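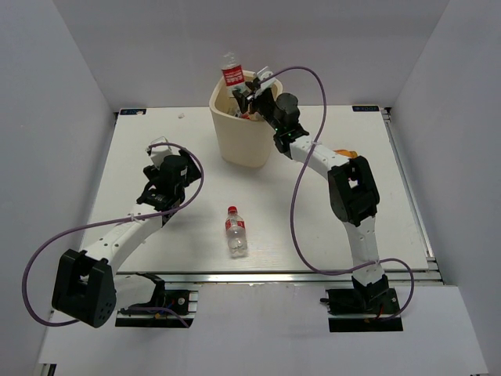 Haf Gough wondered whether the caps have to come off before the bottles go in, as she had always been told to keep them apart. I've added that to my post because I don't know the answer either.

Sorting empty drinks bottles: caps, labels and one small bin

Posted by Nerys Ruddock, July 2, 2025

We get through a lot of bottled water at work and I have ended up in charge of the empties. At the moment they all go into one small cream plastic bin, the sort you would put under a desk, and it fills up after a handful of bottles. They stand up out of the top and then someone leaves the next one on the table beside it.

I would like to sort this out before September, when we have more people in. What I want to know is:

Do the caps stay on or come off?
Do the paper or plastic labels need peeling?
Is it worth squashing the bottles, and if so, which way?
Would a bigger bin solve it, or will I just be emptying a bigger bin?

Our collection is done by a firm called Fodirico and their leaflet says "clean plastic bottles" and nothing else. I have rung twice and left a message. We're in a shared building called Beddoe, on the second floor, so whatever we collect has to be carried down the stairs.

Dwynwen Rees

Caps on, in most places now. It used to be caps off, and a lot of older leaflets still say so. A loose cap is small enough to drop through the sorting equipment and get lost, but one that is screwed back on goes along with the bottle. Your firm may do it differently, so keep trying them, and ask for it by email so that you have it in writing.

The order I do it in:

Empty the bottle completely. Tip the last bit into the sink or a plant.
Squash it with the cap off, so the air can get out.
Screw the cap back on while it is still flat. It will then stay flat.
Put it in the bin on its side.

I leave the labels on. The ones that wrap round are normally taken off further down the line. If you have a sleeve that covers the whole bottle, with a perforated strip down it, that is worth tearing off, and it goes in general waste where I live.
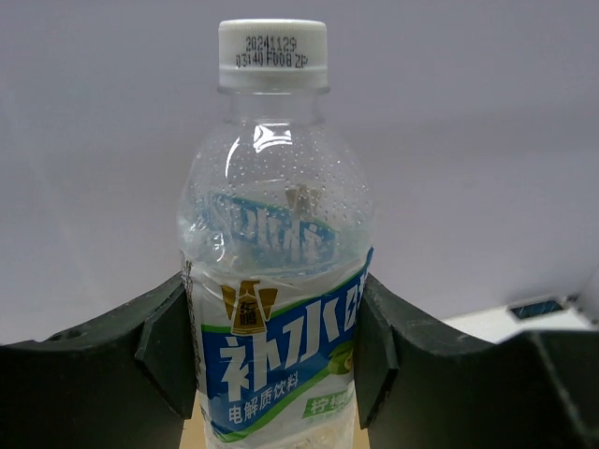

Clear bottle, cap still on. The print on the cap is a date and a batch code.

On squashing: press the sides in so it ends up flat along its length. If you stamp it down from the top into a disc it can be mistaken for something else at the sorting end. Some councils ask you not to squash at all, so check that as well. Thin water bottles go flat by hand. The thicker fizzy drink ones need a foot.

Ans Van Dijk

bigger bin. we had the same problem and got a 17 litre one from Skiltum and it was still too small, so go up to the biggest you can lift when it's full. don't bother with labels, life is short

Lleucu Landeg

I'd disagree with the post above about going as big as you can. Bottles weigh very little but a tall bin is awkward on stairs. I look after a floor of a similar size, and two medium boxes with a liner in each work better for us. When one is full you tie it up, take it down and use the other.

What made the most difference was having a place for bottles that aren't ready to go in. People put them down wherever they happen to be standing, some with the cap on and some with it off, and the caps roll away.
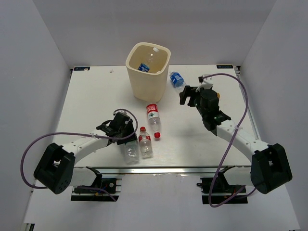 So I put a shallow tray next to the box, and anything that still needs emptying or needs its cap finding goes on there. Once a day I go through the tray, match up the caps, flatten what can be flattened and drop the lot in. It takes a few minutes. Odd caps with no bottle go in a jar, and I use those up on bottles that have lost theirs, if the thread fits.

We did 1,000 bottles between moving in and the first time I counted the bags, roughly, and they all went down in ordinary clear sacks. Use clear ones if you can get them. Ours were refused once in black sacks because the crew couldn't see what was inside.

Nerys Ruddock

Thank you all. I have ordered two boxes from Stemus and will look for a tray. Fodirico have still not rung back about the caps, so for now they are staying on.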